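Recording demonstrations on the Sinell arm: frequently asked questions

Last revised September 6, 2025. Maintained by Syafiqah Halim. Corrections to the bench mailing list.

Which methods can I use to record a demonstration?

Two. In hand guiding, you hold the arm behind the wrist and move it through the task while the joints are in gravity compensation. In remote control, you move the Jandau leader arm and the Sinell follows it. Both write the same file format, and a task may contain episodes of either kind. Do not switch method within an episode.

Which method should I choose?

Use remote control for anything in which the wrist camera matters. With hand guiding, the operator's forearm and sleeve enter the camera view, and a policy trained on those episodes tends to do worse when the arm moves alone. Hand guiding is acceptable for fixture work, where only joint positions are replayed.

How long should an episode be?

As long as the task takes at a steady pace. Most pick-and-place episodes run under 20 seconds. Pauses longer than 3 seconds are trimmed by the export script unless the gripper is changing state. If you need to stop and think, discard the episode and start over.

How many episodes does a task need?

Some 6 dozen for a single object with a limited range of start positions. More if the object can lie in any orientation. The tray task currently holds 1,178 episodes across all objects, including bottles, and its success rate was still rising when last evaluated in February.

Where should I grip a bottle that is lying down?

At the neck, with the fingers on either side and the closing direction square to the long axis. The neck is narrow enough to leave travel on both fingers, and the shoulder gives a repeatable stopping point. A grip on the widest part of the body is permitted only in episodes labeled "body grip". Mixing the two under one label produces a policy that hesitates between them and closes on neither. 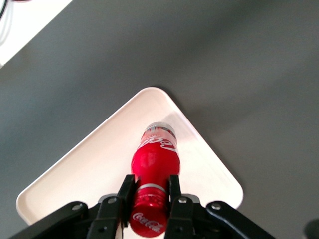

Approach from above, align the wrist before descending, and close in a single motion. Operators new to the leader arm often close the trigger in stages while correcting the wrist angle. The recorded gripper signal then has several steps in it, and the policy learns to nibble. If the angle is wrong, open fully, rise, and align again. A correction made this way is useful data and should be kept.

Should I keep failed attempts?

Keep an episode in which the first grasp fails and you recover. Mark it "recovered" at the prompt. Discard an episode in which the object leaves the tray, the arm faults, or someone else touches the object.

Can I watch the arm directly while driving it?

Yes, but check the wrist view on the monitor before each grasp. If you can complete the grasp only by looking at something the cameras cannot see, the policy has no means of copying you. Fouad Ghanem records all of his episodes from the monitor alone, and new operators are encouraged to try it once they are comfortable with the controls.

What about glossy objects?

Highlights move across a curved, shiny surface as the wrist turns. Leave them in. Do not cover the object with matte tape or change the lighting partway through a set. Lock the camera exposure at the start of the session and record the value in the session notes. Background areas that wash out are not a reason to discard an episode if the object and both fingertips remain clear.

The follower lags behind the leader. Is that normal?

A small lag is normal and is corrected at export. If the lag is obvious to the eye, check that the Pereyra controller is on the wired network and that no other session is open. Restart the follower process before restarting the controller. Restarting the controller clears the home position.

The gripper closes but the file shows it open. Why?

The trigger calibration has been lost. Run the gripper calibration from the session menu, fully open and fully close the trigger when prompted, and record a short test episode. Episodes recorded before the calibration cannot be repaired.

How do I name a session?

Task, object, operator initials, run number, in that order, separated by underscores. Spaces break the upload to the Flastberg server.

How long may one operator record without a break?

Forty minutes. Episode quality drops after that, mostly as faster approaches and late wrist alignment. Log the break in the session notes.

Who can delete episodes from the server?

Only the task owner. Operators can flag an episode, and flagged episodes are left out of training until reviewed. Flags older than 7 weeks without a review are raised with the task owner by email.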